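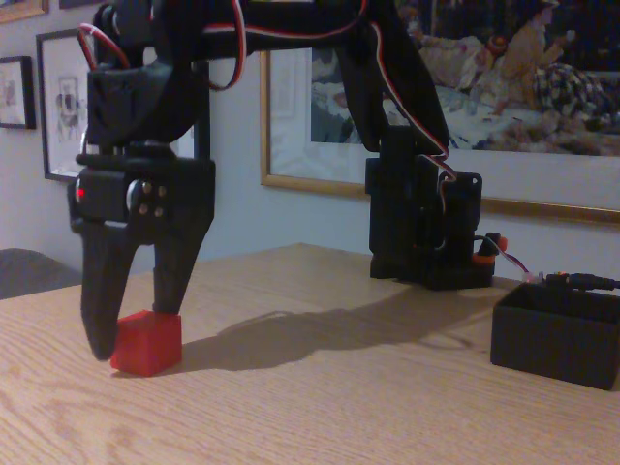

Gripper over the red cube, open box at lower right

zursu: Printed arm on the dining table. I want it picking up toys by May. Realistic?

jianhua_x: No. A cube on bare wood is the easy case. Try socks.

fitri.t: Disagree. Our shop has one sorting bushings, over 300 a shift -- same part every time, though.

jianhua_x: Same part, same spot. A living room isn't that.

zursu: I'd settle for blocks only. 4 sizes.

fitri.t: Then start with one size and move the box closer.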